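How to Take a Penalty in a Shoot-out (Sunday league level, no miracles)

Posted by Macario Ayala, 20 Jun 2019

Cup season again and I've had the same message from three different people. We drew, it went to penalties, I bottled it, what do I do. So. Quick guide. Typing this on my lunch so forgive the spelling.

This is for amateur players. If you play for a living you have a coach, go ask him.

What you need

A ball, pumped properly. A goal with a net, or you'll spend all night running after it. A keeper who doesn't mind. Two cones. Twenty minutes at the end of training when your legs are gone, that's the important bit. Fresh legs teach you nothing about a shoot-out.

Step 1. Pick your spot before you leave the center circle

Before. Not when you put the ball down. The walk is long and your head will try to change its mind on the way. Don't let it. Low left, low right, high right, whatever. One spot, the one you hit most in practice.

I used to wait for the keeper to move. Worked great in training. Then the semi-final in April against Plolach, their keeper just stood there. Stood there! I got to the ball with no plan at all and rolled it straight at his shins. Never again.

If you really want to do the keeper-watching thing, fine, but you need hundreds of reps, and you need a fallback corner for when he stays put. Most of us haven't got the reps.

Step 2. Place the ball yourself

Take it off the ref or the keeper with your hands. Don't let someone roll it to you. Put it on the spot, valve facing you or facing up, I don't care which, but the same way every time. Press it down a bit if the grass is long. Check for a divot where your standing foot goes. Everyone checks the ball, hardly anyone checks the standing foot, and that's the one that slips.

On artificial turf kick the loose rubber away. Takes two seconds.
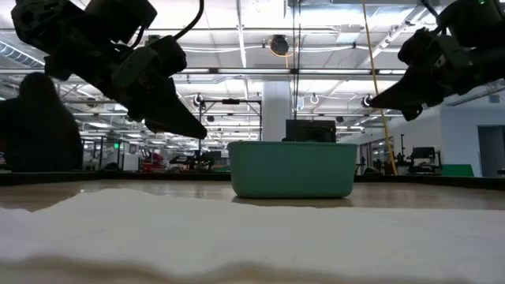 Then back away facing the goal. Don't turn your back and stroll off, you lose your line and have to find it again.

Step 3. Same run-up every time

Count your steps. Mine is five. Four back, one to the side. Crisóforo Varela who takes ours first does two and a hop and it looks terrible and he scores. Length doesn't matter much. Sameness does.

To find yours:

Stand at the ball as if you've just kicked it. Turn around, jog away at an easy pace, stop where it feels natural. Cone there. Now come back in and strike it. If you're stretching for the ball, move the cone forward half a step. If you're crowding it, move it back. Do it till you stop thinking about the cone, then take the cone away.

Stutter steps – allowed during the run, but once you've finished the run you can't fake the kick. Feint at the end and you're looking at a booking and the kick counts as missed. Leave it out unless you've drilled it.

Step 4. Wait for the whistle, then wait again

Big one. Ref blows, you breathe in, breathe out, then go. One full breath. People who rush want it to be over, and you can see it in them. They're already walking back in their head.

Don't wait so long that it turns into a stand off though. One breath.

Marcelle Cordier, our old coach, made us say a word out loud on the breath out. Any word. Mine was "laces". Felt stupid. Still do it.

Step 5. The strike

Placed: side foot, ankle locked, standing foot level with the ball and pointing where you want it to go. Head down until after contact. Follow through toward the corner. Aim inside the side netting by a good yard, you don't need to shave the post. A firm ball a yard inside beats most keepers at our level who are, lets be fair, diving late and landing heavy.

Power: laces, body over the ball, chest forward. Lean back and it's in the parking lot. Pick a side anyway. "Hard down the middle" is a real choice but make it a choice, made in the circle, see step 1.

High corners: hardest to save, easiest to miss. Only if you hit it in practice nine times from ten with tired legs.

Chips: no.

Step 6. Practice it properly

Lining up and taking ten each in a row is useless. You get your eye in by the third one. In a match you get one, cold, after standing around.

Do it this way instead. At the end of training split the squad in 2. Both teams stand on the halfway line, arms round each other if you want, it helps more than you'd think. One player walks up alone. One kick. Walks back. Next. Losers carry the goals in or buy the drinks.

Noise helps too. Let the other lot shout what they like. Ye-rin Ryu sings the same two lines of some awful advert behind the goal and I swear it's harder than any crowd we've played in front of. Biggest was 712 at the Zepeda ground, they printed it in the program after. Ye-rin was worse.

Keep a tally. Nothing fancy, back of an envelope. Name, corner, scored or not. After a month you'll know who your takers are and it won't be who you expected. Our top scorer was near the bottom.

Step 7. Sort the order

Five takers in the first round, then sudden death. My order, others will argue:

First: your most reliable. Starting with a miss is horrible for everybody behind.

Second and third: solid, side-foot types.

Fourth: second best taker. Fourth is where a lot of shoot-outs tip, either you're chasing or you're about to win it.

Fifth: someone calm. Don't save your best for fifth, he might never get a kick.

Six to eleven: write them down before the match. Do it in the changing room. I've seen a whole team staring at there boots after five each and the center back getting shoved forward with his socks down. He missed. Course he did.

Ask people privately if they want one. A no is fine. A yes from someone who meant no costs you the cup.
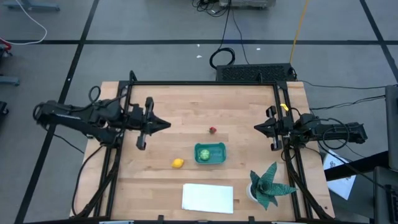
If you're the keeper

Short bit, I'm no keeper. This is from Alžběta Dvořáček, who played in goal for Zutow and has saved more of mine than I'd like.

Stay on your line, at least part of one foot on or in line with it when the ball is kicked. Refs are hotter on this now. Get caught early and it can be retaken.

Take your time getting to the goal. You're not in a hurry, the taker is.

Watch the hips and the standing foot. Eyes lie. The standing foot mostly doesn't, not with amateurs.

Pick a few to stay up for. Staying in the middle feels awful if it goes in the corner, everyone thinks you didn't try. Do it anyway once or twice, especially against their big hard hitter.

Dive forward a touch and go with strong hands. Getting fingers to it and watching it go in is the worst.

Common problems

Ball keeps going over. You're leaning back or your standing foot is behind the ball. Move it level.

Ball keeps drifting wide. Hips opening too early. Slow the run down, point the standing foot at the corner.

Keeper always guesses right. Your run-up angle gives it away. Get a teammate to film three to each side from behind the goal and look at your shoulders.

Fine in training, terrible in matches. Not enough walking. Go back to step 6 and do it from the halfway line, one kick only.

Slipping. Studs. Blades on wet grass are asking for it. My old Skillex pair had nothing left on the heel and I still blamed the pitch for a year.

After you miss

You will at some point. Walk back, don't sit down in the box with your shirt over your head, the next lad has to walk past you. Get back in the line, arms round, cheer for the next one. We lost that Plolach game and got on the bus and Crisóforo handed me a sandwich and that was pretty much the whole discussion.

Questions in the comments, I'll get to them after the weekend. Goalkeeper ones I'll pass to Alžběta.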